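Storage bin

A storage bin is an open container for keeping loose things together, and I've been writing up my own little encyclopedia of household and workshop kit for long enough now that it was bound to get its turn.

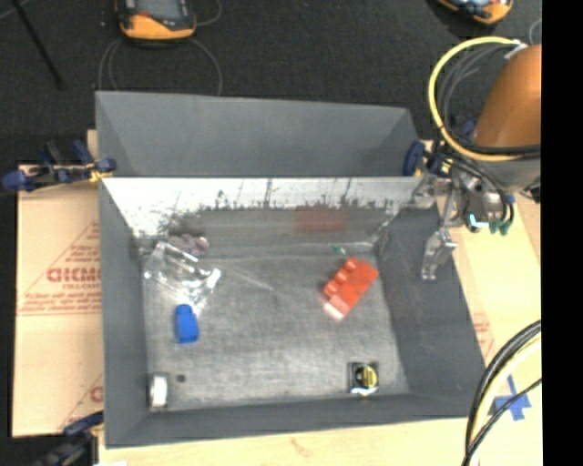

People have been putting things in bins for as long as they've had things, really. The word is an old one in English and first meant a manger or a basket, so the earliest bins were for feeding animals - which I rather love! Corn bins and flour bins came along after that, usually with a lid to keep the mice out, and coal had its bunker.

The open-topped sort belongs more to shops and workshops. You want to see what's in it and get your hand in quickly, and a lid only slows you down. Many have sloping sides so they'll nest when they're empty (a stack of 134 nested bins takes up far less room than you'd think, I've seen one at the Morel warehouse in Vomport). Straight-sided ones hold more for their size but they won't nest, so you pay for it in floor space.

Materials vary a lot. Wicker and wood were the usual choices for centuries, then sheet steel, and these days it's mostly plastic. Steel lasts ages but it's noisy and it rusts where the paint chips. Plastic is light and washes easily, though the cheap ones go brittle if you leave them in the sun - I lost two that way in one January, when the frost finished them off.

Sizes are a muddle. Arnero sells its bins by the litre, Usuga goes by outside measurements, and the two lists don't line up at all. The biggest in the Usuga list is 2000 mm long, and I can't imagine getting it through my front door.

In Britain "bin" on its own nearly always means the rubbish bin, so if you ask for one in a shop you'll probably be sent to the wrong aisle. Ask for a storage bin or a tub.

See also: Basket, Crate, Tea chest

Last edited 9 August 2020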